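Jerkeck Support - Ticket
Subject: Gripper drops or pushes over narrow cartons, wrist camera kit
Product: Jetley two-finger gripper with wrist camera, trial kit
Status: Closed
Opened by: Hertta Hyvönen, Keskinen
Assigned to: Clendow desk, second line

Opened, 8:40 a.m.

We have the Jetley kit on trial and are trying to decide whether to keep it. It works well on most of what we give it. The trouble is with small cartons that stand upright on the table. The arm comes down, the fingers go either side, and then one of two things happens. Either one finger touches the carton before the other and tips it over, or the fingers close and the carton slips out as soon as the arm starts to lift.

Wider boxes are fine. Tubs are fine. The same cartons lying flat are fine too, but our line delivers them standing and we don't want to add a step to lay them down.

Last run was 14 attempts on an upright carton. 9 were good. The rest were tips or slips. I did not change anything between attempts except to put the carton back by hand.

Setup:
Gripper on the arm flange with the adapter plate from the kit
Wrist camera in the stock bracket
Finger pads as delivered
Grip force at the default
Approach speed at the default
Table surface is dark gray, matte

I have run the calibration routine from the quick start guide and it passed.

Reply from support, 9:25 a.m.

Thank you for the clear write-up. Before we look at settings, please check these and tell us what you find.

1. With the power off, try to move each finger by hand at the tip. There should be a little give and it should be the same on both sides.
2. Look at the screws on the finger linkages. None should stand proud of the others.
3. In the gripper page, run Open and then Close with nothing between the fingers. Watch whether both tips arrive at the center together.
4. Send the log bundle from the last run. It is under System, then Export.

Please also tell us which detection mode you are using, Box or General.

Hertta Hyvönen, 10:10 a.m.

1. Give is the same on both sides as far as I can feel.
2. Screws look level. I put a driver on each of them and none turned.
3. Both tips arrive together. I did this several times.
4. Log bundle attached.

Detection mode is General. We have mixed items so I left it there.

I should add that the tips always happen in the same direction, with the carton falling away from the left finger. I had not noticed this until I went back and watched for it.

Reply from support, 11:30 a.m.

We have been through the bundle. The gripper itself looks healthy. Motor current is even on both fingers and the close command finishes in the normal time.

What we do see is that the grasp center is being placed to one side of the carton. In General mode the software draws one outline around everything it thinks belongs to the item. If a carton stands at an angle to the camera, it sees a front and a side, and it may also take in some of the shadow on the table. The middle of that outline is then not the middle of the carton. On a wide box this makes little difference because the fingers have room to close and center it. On a narrow one that stands tall, the first finger to make contact has already pushed it over.

That fits with your cartons always falling the same way.

Two things to try, one at a time so we know which one helped:

First, switch to Box mode for this item. Box mode looks for the edges between the faces and works out the footprint from those. You can set the mode per item in the item list, so the rest of your items can stay in General.

Second, if the offset is still there, redo the camera-to-gripper calibration with the long routine and not the quick one. The quick routine passes with a larger error than we would want for this kind of carton. The long one is in the service menu and takes a while.

Please leave the grip force alone for now. The slips may be a separate matter and we would like to see them on their own.

Hertta Hyvönen, 1:15 p.m.

Made an item entry for the carton and set it to Box. The outline on the screen is much tighter now and the shadow is left out. Tips are less frequent but I still get them. The slips are the same as before.

One more thing I saw. The carton art is busy, and when I turn it so that a plain face is toward the camera, the outline is steadier. With the printed face toward the camera it sometimes jumps between the full face and only the lower part of it.

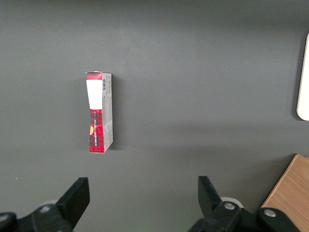 I have not done the long calibration yet. Is it safe to do it with the carton table in place, or does the arm need the space clear? The guide says "clear working area" and does not say how far out that goes. We have other things standing near the edge of the table and I would like to know before I start moving them.

Also, the guide shows a calibration card with a stand. Ours came with the card but I can't find a stand in the case.

Reply from support, 1:50 p.m.

The table can stay. The arm moves in an arc above the card and tilts the wrist to each side, so anything taller than the card that is near the card should come off. Things lying flat at the edge are all right as long as the wrist does not pass over them at the low point. If you want to be sure, run the routine with the Preview box ticked. It makes the same moves at a higher level.

The stand was dropped from the trial kit and the guide has not caught up. We're sorry about that. Lay the card flat on the table and tape down its corners. It must not curl.

About the outline jumping - Box mode can mistake a strong border in the print for a real edge of the carton. Where a plain panel meets a patterned area is a common place for this. In the item entry there is a field called Minimum Height. Put in the real height of the carton, less a small margin. Anything shorter is thrown out and it will stop picking the lower part.

Hertta Hyvönen, 3:05 p.m.

Did the preview first, then moved what needed moving, then the long calibration. It failed the first time with "card not found in pose." I had a lamp shining on the card. Turned the lamp off and it passed.

Measured the carton and filled in Minimum Height. The outline has not jumped since.

No tips now. I have been running it on and off for the last half hour with the carton turned various ways and the fingers come down evenly on both sides.

The slips are still there. The carton is gripped, starts to rise, and slides down between the pads. It happens more when the fingers close high up on the carton.

Reply from support, 3:40 p.m.

Good, then the first problem was placement and the second one is contact.

The log shows the grip point at the default, which is the upper third of the item. That is a sensible choice for bottles and tubs. For a light carton it is a poor one, as the top is where the flaps are. The walls give there, the pads lose their hold, and if a flap is worn or lifted it gets worse.

Please set Grip Point to Middle for this item. Check that the fingertips will still clear the table at that height.

Then raise the force by 2 steps. Don't go beyond that without looking at the carton walls after each lift. The fingers are able to crush an empty carton at the upper settings and the software won't warn you.

You could also slow the first part of the lift. The field is Lift Ramp. Try Soft.

Hertta Hyvönen, 4:20 p.m.

Grip Point to Middle: this made the most difference by a long way.

Force up 2 steps: no marks on the walls that I can see.

Lift Ramp to Soft: I tried with and without and could not tell them apart, so I put it back to Normal to keep the cycle time.

Ran the same 14 attempts as this morning. All good. Then I swapped in an older carton with a tatty top and that was picked up every time as well.

You can close this from my side, but I have some comments for whoever looks after the product, as we are still in the trial period and I have to write it up here.

The hardware has given us no trouble. Fitting it was quick and the cable is long enough, which was not the case with the last gripper we tried. The settings that fixed this were all there, but they are spread over three different pages, and the item list is the last place I would have looked. Minimum Height is not in the guide at all. The quick calibration says "passed" and shows no number, so I took it at its word. If it had shown me the error I would have gone to the long routine in the first place and saved most of a day.

I would also like to be able to copy an item entry. We have several cartons of nearly the same size and I will now be typing the same values in for each.

Reply from support, 4:45 p.m.

All of this has been passed to the product team. The error figure from the quick calibration is written to the log even though it is not on the screen. Open the log and search for "residual."

Copying an item is possible, but only through the export file. Export the item list, duplicate the entry in a text editor, give it a new name and import it again. Keep a copy of the first export in case of a typing mistake, as the import replaces the whole list.

Settings changed on this ticket, for your records:
Detection mode: General to Box (this item only)
Minimum Height: blank to measured height less margin
Calibration: quick to long routine
Grip Point: Upper to Middle
Grip force: default plus 2
Lift Ramp: Normal, unchanged

Closing as resolved. A reply to this ticket will open it again.

Hertta Hyvönen, 5:05 p.m.

Found the residual in the log, thanks. The export method works. Three cartons added so far and the rest will be done tomorrow.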